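4.2 What the folding station changed

By the time of our fieldwork, the mailroom at Rutmont had been living with its folding cell for seven months. The vendor, Amness, sold the cell to management on a simple promise: the robot would take over the dull part of the job, and the staff would move up to checking and problem solving. We heard this in every interview with a manager. We heard it less often on the floor, and when we did it usually came with a shrug.

Before the cell arrived, four clerks folded inserts by hand at a shared table. They talked while they did it. Folding was boring, all four agreed, but it was also the part of the shift when new people learned which customers complained, which paper stock jammed the envelope machine and whose mailing could wait until morning. None of this was in the job description, and none of it was counted when the cell was costed.

The costing itself deserves a closer look. Management's case rested on a target of 970 folded sheets per shift. On the shift we logged in full, the cell delivered 261 that passed inspection without being touched by a clerk. The remainder were refolded, flattened and fed again, or quietly done by hand and added to the tray. The weekly report has one column for output and no column for who produced it. A reader of that report would conclude that the robot was doing well.

Gebhard Fuchs, the longest serving of the clerks, described his new job as "standing next to it." His title is now process monitor. His pay grade is the same. He squares the stack, clears the sheets that skew, and decides when a crease is good enough to let through, a call he makes by eye because the written standard came from the Nondville site, where a heavier paper is used. When we asked whether this was more skilled than folding, he said it was more tiring, and that he used to be able to look out of the window.

We don't want to make too much of one clerk's view. Two of the others preferred the new arrangement, mainly for the sake of their wrists. But even they described a job built around the needs of the gripper. Loose paper is an awkward thing to handle. It bends, slides and catches air, and a person corrects for all of that without thinking. Figure 3 shows the work at close range. 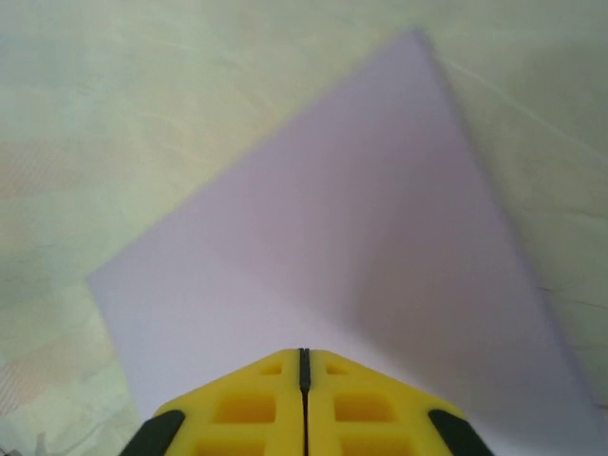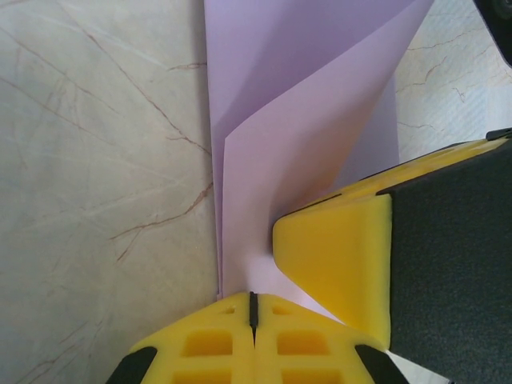 Figure 3. Yellow gripper fingers and paper at the work surface. First view: fingers pressed together at the lower part of a pale sheet. Second view: lavender paper pinched between two fingertips.

Apaza and a number of other trade writers treat problems of this kind as teething trouble, to be cured by better software. They may be right about the folding. We're less sure it would settle the question raised here. A cell that reached its target would need less rescuing, and the clerks who do the rescuing would then be the next line in the costing. Several of them had worked this out for themselves, and it shaped what they chose to report. Minor faults were fixed and not written down. One clerk told us she logged a fault only if a supervisor had seen it.

This makes the cell's own records a poor guide to how it performs, and we have used them sparingly in the next section.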